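Report on the Visit to the Zustholm Trade Fair Hall
Prepared by the Office of Facilities and Events, Harby
Mar 3, 2026

Purpose of the visit

Harby will hold its regional careers day in a rented hall for the first time this December. Staff from the Office of Facilities and Events visited the Zustholm hall to review floor space, sound levels, signage and furniture before the rental agreement is signed. The delegation was led by Glória Garcia. The hall was represented by its operations manager, Somkiat Chantharasri, who accompanied the group throughout.

Arrival and access

The main entrance is on the north side, next to the tram stop. Delivery vehicles use a separate gate and must be booked in by the exhibitor. The loading door is wide enough for standard pallets. Parking for visitors is shared with the swimming pool and fills early on tournament days, and the delegation asked that the December calendar of the pool be sent to Harby before invitations go out.

Booth signage and backdrops

The hall does not supply printed banners. Exhibitors may bring their own or order them through Zistix, which keeps a counter on the ground floor. Fabric backdrops are permitted if a flame certificate is shown at check-in. The delegation took particular interest in lettering. Large foam letters in strong colors stand out well against black fabric, and they weigh very little. Small printed text on a dark ground was hard to read from the aisle. Harby will recommend short names in large letters to all participating employers.

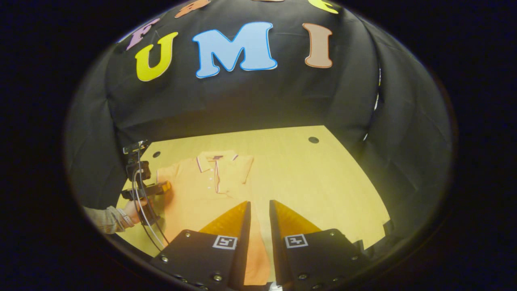
Furniture and power

Tables are included in the rental fee and are set out by hall staff the evening before opening. Exhibitors who need power at the table should request one with openings in the top, so that cords can be passed down and kept out of the aisle. A light wood finish is available. Tablecloths are not included.

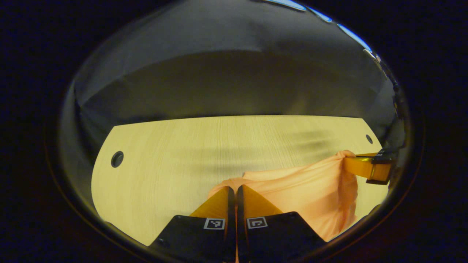
Chairs are charged separately and must be ordered no later than 8 days before the event. Mr. Chantharasri confirmed that chairs left over from one booth may be moved to another without a further fee, provided the front desk is told.

Sound and lighting

Room 203, proposed for the short talks, has a fixed projector and a lectern microphone. The sliding wall to the neighboring room lets through a fair amount of noise, and Ms. Garcia requested that the neighboring room be kept for coat storage during the talks. The request was accepted in principle.

Catering

Ó Riain holds the catering contract for the building. Hot meals end at five, and coffee is served until seven. Outside food may not be sold on the main floor.

Open items

Written confirmation of the coat storage arrangement.
Updated price list for chairs and tablecloths.
Floor plan showing all power outlets on the main floor.

The signed agreement will be returned to Zustholm once these items have been received.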